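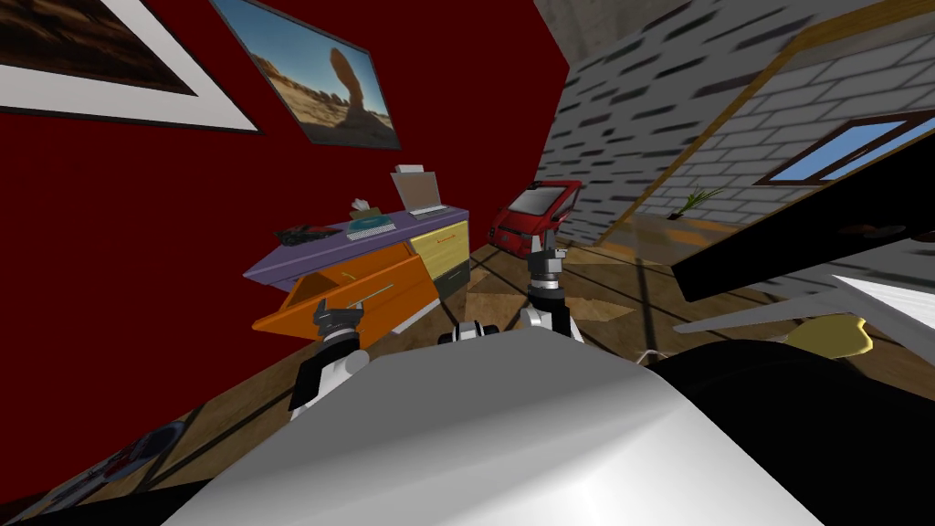 Abb. 4-1: Simulationsansicht über den Roboterkörper hinweg. Linker Greifer vor der offenen orangen Schublade, rechter Greifer in Richtung des roten Spielzeugautos.

4 Greifervergleich in der Simulation

4.1 Wozu dieser Abschnitt taugt und wozu nicht

Das Datenblatt des Sterik verspricht »sicheren Griff an allen haushaltsüblichen Kanten«. Solche Sätze bitte überlesen. Der Vergleich zwischen Sterik (links) und Varnik (rechts) in der Simulation zeigt, ob ein Greifer eine Stelle überhaupt erreicht und wie der Regler sich dabei verhält. Über Haltekraft und Verschleiß sagt er nichts aus. Wer daraus eine Kaufentscheidung ableitet, tut das auf eigene Rechnung.

4.2 Voraussetzungen

Steuerungspaket Vanwood ab Version 8
Szene »Kinderzimmer« aus dem mitgelieferten Archiv
Beide Greiferprofile geladen und einzeln kalibriert (siehe Abschnitt 3)

Hinweis: Das Profil »Shi« liegt ebenfalls im Archiv. Es ist für einen anderen Flansch geschrieben. Das Programm lädt es trotzdem ohne Fehlermeldung und rechnet dann mit falschen Fingerlängen.

4.3 Versuch einrichten

1. Szene laden und warten, bis die Statuszeile »bereit« meldet. Der Ladebalken selbst ist kein verlässliches Zeichen.

2. Kamera auf »Kopf« stellen. Die Ansicht darf schräg liegen wie in Abb. 4-1. Die Funktion »Horizont begradigen« dreht nur die Anzeige, die Zielkoordinaten bleiben unverändert. Für den Vergleich ausgeschaltet lassen.

3. Den linken Greifer an die Vorderkante der offenen Schublade fahren und dort ohne Kontakt anhalten.

4. Den rechten Arm nach vorn strecken und auf das Auto ausrichten. Noch nicht schließen.

5. Startpose speichern. Ohne gespeicherte Pose sind zwei Durchläufe nicht vergleichbar, auch wenn der Assistent das Gegenteil behauptet.

VORSICHT: Nie beide Arme gleichzeitig aus der Grundstellung anfahren. Die Kollisionsprüfung des Pakets kennt den eigenen Rumpf nur als groben Zylinder.

4.4 Durchlauf

6. »Serie starten« wählen und 13 Wiederholungen je Greifer eintragen. Der voreingestellte Wert ist 1 und damit wertlos.

7. Zuerst nur links: Schublade schließen, wieder öffnen, zurück zur Startpose.

8. Danach nur rechts: Auto anfahren, greifen, anheben, absetzen.

9. Protokoll exportieren, bevor die Szene zurückgesetzt wird. Das Zurücksetzen löscht es ohne Rückfrage.

4.5 Ergebnisse lesen

In unserem Referenzlauf (Mingxuan Jiang, 17. Januar 2019) brauchte der Sterik 3.591 Regelschritte für die gesamte Serie, der Varnik 3.793. Daraus folgt wenig: Die Aufgaben sind verschieden, und der Weg zum Auto ist ein anderer als der zur Schublade. Aussagekräftig wird der Wert erst, wenn die Greifer getauscht und die Schritte 3 bis 9 wiederholt werden.

Die Spalte »Griffqualität« kann ignoriert werden. Der Hersteller hat bis heute nicht offengelegt, wie sie berechnet wird.

Hinweis: Bricht die Serie mit »Ziel verloren« ab, zuerst die Startpose prüfen, dann das Greiferprofil. Die im Dialog empfohlene Neuinstallation hat bei uns in keinem Fall geholfen.

Weiter mit Abschnitt 5, Übertragung auf den realen Arm.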